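Home Topics Machines Animals Space Ask Us For Teachers

How do you choose a hand for a robot?

Your hand is good at a lot of jobs. It can pick up a grape without squashing it, and a minute later it can carry a heavy school bag. You don't have to swap it for a different hand in between.

Robots have a harder time. The part of a robot that holds things is called a gripper, and there are many kinds. Some have two flat fingers that close like tongs. Some have three or more fingers. Some have no fingers at all and use a suction cup, like the one that holds a hook to a bathroom wall. Each kind does some jobs well and other jobs badly, so the people who build robots have to test them.

Brijesh Chaudhary and Abhishek Khurana test grippers at a workshop called Calent. In March they were comparing two of them. One is called the Vorkex and the other is called the Clisik. They wanted to know which one was better at putting away the dishes.

Why dishes?

Dishes are a tricky thing to pick up. Plates are thin and smooth. Bowls are round. Cups have handles that stick out to one side, and the handle is not always facing the way you want. Some dishes break when you drop them, and some only bounce. If a gripper can manage a full dish rack, it can probably manage many other things around the house.

The rack makes it harder again. The rods are close to the plates, so a wide finger can bump into them. You have the same trouble when you try to get a book off a tightly packed shelf.
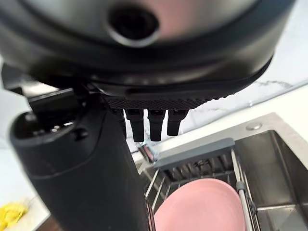
The gripper's black fingers and, lower down, a pink plate standing in the wire rack.

A fair test

Say you wanted to find out which of your friends could throw a ball the farthest. It would not be fair if one friend had a tennis ball and the other had a basketball. Everyone has to throw the same ball from the same line.

Testing grippers works the same way. Each gripper is given the same dishes, in the same places, with the same robot arm moving it. Only the gripper changes. Scientists call this keeping the other things constant.

Each gripper got 500 tries. That sounds like a lot, but one try doesn't tell you much. Anyone can get lucky once. Brijesh wrote down what happened each time, using three words: held, slipped or missed. "Held" meant the dish was lifted and put down where it was supposed to go. "Slipped" meant the gripper had it and then lost it. "Missed" meant it never got hold of the dish at all.

What did they find?

The Vorkex slipped 68 times. Most of those were plates. The Clisik slipped only 6 times, but it was slower, and it missed more often because it had trouble fitting between the rods of the rack.

So which one won? It depends on what you care about. If the plates are your grandmother's best ones, you would choose the Clisik and wait a bit longer. If they are plastic, the faster one might be fine. Abhishek wants to try the Vorkex again with softer pads on its fingers — he thinks a bit of rubber would stop a lot of the slipping.

How does the robot see the plate?

Many robots have a camera near the wrist. When the arm moves, the camera moves too, so it gets a close look at whatever the gripper is reaching for. Imagine having an eye on the inside of your arm. You would see your own fingers all the time, and you would see the plate get bigger as you reached for it.

A computer program called a controller uses those pictures to decide where the arm should go next. The one at Calent is called Awad. It checks the picture, moves the arm a little, then checks again.

Try it yourself

You will need a plastic plate, a dish rack, a pair of kitchen tongs and a pair of oven mitts.

Stand the plate in the rack. Lift it out with the tongs ten times and write down held, slipped or missed. Then put on the oven mitts and do it ten more times. Keep the plate in the same spot in the rack for every try. Compare your two lists and see which was the better gripper for a plate. Then try again with a plastic cup.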